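Vovero, poignée de démonstration et poste de pilotage à distance pour bras six axes

Par Océane Lavoie
11 décembre 2023
Temps de lecture : 7 minutes

Le Vovero est une poignée. Bostberg préférerait que nous écrivions « interface haptique de transfert gestuel », et la mention figure bien sur le carton, mais une fois le carton au recyclage il reste une poignée, avec une gâchette, un câble et un bouton d'arrêt assez gros pour être trouvé sans regarder. On la tient, on fait le geste, le bras le fait aussi. On relâche le bouton d'enregistrement, on recommence. On recommence beaucoup.

Nous la vendons depuis septembre, seule ou avec le support de table Zellero, et les questions reçues depuis se ressemblent suffisamment pour que cette page ait doublé de longueur.

Ce que fait la poignée

Elle a deux modes. En guidage manuel, elle se visse sur le poignet du robot et l'opérateur emmène le bras là où il veut, comme on conduirait un caddie dont les quatre roues seraient d'accord. Le bras compense son propre poids, enregistre ses positions articulaires, l'ouverture de la pince et le flux de la caméra de poignet. En pilotage à distance, la poignée se détache, se pose sur son socle ou se tient en l'air, et le bras reproduit les mouvements de la main à l'échelle choisie.

Le guidage manuel convient aux débutants, aux gestes lents et aux gens qui aiment sentir qu'ils poussent quelque chose. Il a un défaut connu : la main de l'opérateur finit tôt ou tard dans le champ de la caméra, et le modèle entraîné ensuite accorde à ce pouce une importance touchante. Pour des démonstrations destinées à l'apprentissage, prenez le pilotage à distance. Le premier après-midi sera pénible. Le deuxième le sera moins.

La gâchette commande l'ouverture de la pince de façon proportionnelle. Les versions précédentes ne connaissaient que deux états, ouvert et fermé, et l'on reconnaissait les jeux de données produits avec elles à leur manière de saisir un connecteur comme on écrase un moustique.

Aller au fond du bac

L'exercice que nous conseillons pour la prise en main est le moins glorieux du catalogue : descendre la pince dans un bac en plastique jaune, l'ouvrir, la refermer, ressortir sans toucher les parois. Il n'y a rien à gagner. On y apprend pourtant presque tout, à commencer par la différence entre ce que l'œil croit voir depuis la chaise et ce que la caméra de poignet voit une fois les doigts descendus.
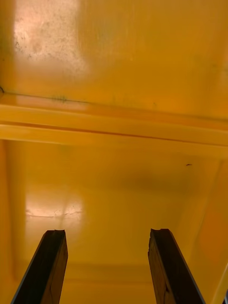 Les réglages d'échelle se font depuis la molette arrière. À pleine échelle, dix centimètres de main donnent dix centimètres de bras, ce qui est intuitif et vous fera cogner le rebord dès la première minute. À demi-échelle, on gagne en finesse et on perd en patience. Audrey-Anne Hiebert, qui assure les formations dans nos locaux, laisse tout le monde commencer à pleine échelle. Elle a ses raisons, et un stock de bacs.

Le plastique brillant pose une difficulté particulière au poste vidéo : l'exposition automatique se laisse impressionner par un reflet et assombrit le reste. Verrouillez l'exposition avant d'enregistrer. Le menu s'appelle « Confort visuel », allez savoir, troisième onglet. Si vous oubliez, chaque démonstration aura sa propre idée de la couleur du bac et il faudra tout reprendre, ou baptiser cela « augmentation de données » dans le rapport.

Le retour d'effort, à présent. Il existe. Il est honnête sur les contacts francs (un rebord, un fond, une table) et franchement évasif sur tout ce qui est mou. Un fil électrique poussé de côté ne se sent pas. Une barre métallique bien prise entre les doigts se sent très bien, au point que certains opérateurs serrent la poignée en même temps que le robot serre la barre, ce qui n'aide que leur kinésithérapeute. Le curseur de retour va de 0 à 100. Au-dessus de 70, la poignée se met parfois à vibrer dans la main contre une surface rigide. Bostberg parle d'un « rendu riche ».

Petites pièces, fils et autres objets de mauvaise volonté

Passé le bac, les clients veulent tous montrer au robot la même chose, c'est-à-dire ce que personne à l'atelier n'a envie de faire : brancher, débrancher, ranger des câbles, prendre une carte par la tranche. Le Vovero le permet, avec quelques habitudes à prendre.

Fixez le plan de travail. Un tapis qui glisse de deux millimètres entre deux prises ne gêne pas un humain et ruine un lot de démonstrations.

Variez la position de départ, mais à la main et sans système. Les gens qui suivent une grille la suivent trop bien, et le modèle apprend la grille.

Approchez lentement, saisissez d'un seul mouvement, attendez une demi-seconde avant de lever. Cette demi-seconde paraît ridicule à la trentième prise. Gardez-la.

Ne corrigez pas une prise ratée en douce. Soit vous marquez l'épisode comme échec (bouton latéral, appui long), soit vous allez jusqu'au bout de la récupération, proprement. L'entre-deux, où l'on secoue un peu la pince en espérant que l'objet se remette droit, s'apprend à merveille et ne se désapprend plus.

Pour le métal poli, placez les doigts d'abord dans l'axe, et fermez ensuite. L'image de poignet montre autant les reflets que la pièce, et l'on se surprend à viser le reflet de sa propre pince.

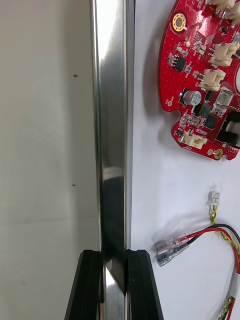 Lucie Kowalchuk nous a écrit que la demi-seconde d'attente lui avait semblé une superstition de fabricant, qu'elle l'avait supprimée sur tout un lot, et qu'elle avait ensuite passé la semaine à la remettre. Elle ajoute que la gâchette est trop ferme pour les petites mains et que le ressort souple devrait être livré d'office. « On m'a répondu qu'il était en option. Un ressort. En option. » Nous avons transmis à Bostberg. Le ressort souple est toujours en option, mais nous le glissons dans le carton si vous le demandez à la commande.

Combien de démonstrations ?

C'est la question qui arrive avant celle du prix. Le jeu de référence fourni avec l'appareil contient 2 453 épisodes, pilotés à distance par quatre opérateurs, pour une seule famille de gestes : prendre, déplacer, poser. Il sert de point de départ et évite de commencer à zéro avec un bras qui ne sait même pas descendre vers une table. Pour une tâche nouvelle dans la même famille, nous proposons d'en viser 600 et de regarder le résultat avant de continuer. Si c'est mauvais à ce stade, la cause est plus souvent dans l'éclairage ou le montage de la caméra que dans la quantité, et empiler des épisodes identiques occupe surtout l'opérateur.

Faites tourner les opérateurs, d'ailleurs. Une personne seule finit par avoir un style. Le nôtre, à l'atelier, contournait chaque objet par la gauche, et le robot a contourné par la gauche pendant des semaines, y compris un objet posé contre le mur gauche.

Compatibilité

La poignée se fixe par une bride standard et communique par Ethernet. Les pilotes sont fournis pour les bras Hepburn (toutes versions à compensation de gravité) et pour toute machine acceptant une consigne cartésienne en temps réel. Pour les autres, il existe une passerelle logicielle qui fonctionne et une documentation de la passerelle qui a été traduite avec entrain.

Côté pince, tout modèle parallèle à deux doigts convient. Les doigts sont des consommables : vérifiez-en le bout de temps en temps, et remplacez-les par paire. Deux doigts d'usure différente donnent une prise qui tourne légèrement, que l'opérateur compense sans s'en rendre compte et que le modèle compense ensuite pour toujours, même après le changement.

La caméra de poignet n'est pas comprise. Le support l'est, ce qui a déjà causé deux coups de téléphone un peu secs.

Contenu du carton

Poignée Vovero et son socle
Câble de 4 m, gainé
Bride de poignet et visserie
Support de caméra (sans caméra, donc)
Clé de serrage, à ranger tout de suite dans un endroit dont vous vous souviendrez
Licence du logiciel d'enregistrement, un poste
Jeu de référence, en téléchargement

Prix

Vovero seul : 3 543 € HT. Le support de table Zellero et la journée de formation sont sur devis, selon l'établi pour l'un et la distance pour l'autre. Le prêt de deux semaines est possible sous caution ; il sert aussi à vérifier que quelqu'un, chez vous, supporte de faire le même geste un après-midi entier. Mieux vaut l'apprendre pendant le prêt.

Ce qui nous agace encore

Le bouton d'échec, en appui long, est trop proche du bouton de fin d'épisode. On s'y habitue, mais relisez vos étiquettes le premier soir.

Le logiciel demande de confirmer la suppression d'un épisode et ne demande rien avant d'en écraser un. Nommez vos dossiers avec soin.

Enfin la poignée émet, à la mise sous tension, une petite mélodie de trois notes — montante, optimiste — impossible à couper. Bostberg annonce un réglage dans la prochaine version du micrologiciel. La précédente avait ajouté la troisième note.

Pour une démonstration ou un prêt, demandez Océane Poirier au service commercial en précisant le modèle de votre bras et de votre pince.

À voir aussi

Support de table Zellero : montage et cotes
Doigts de rechange pour pince parallèle, par paire
Choisir une caméra de poignet sans se fâcher avec son câble
Bras Hepburn : régler la compensation de gravité
Relire et trier ses épisodes : notre méthode du vendredi
Ressort de gâchette souple (option)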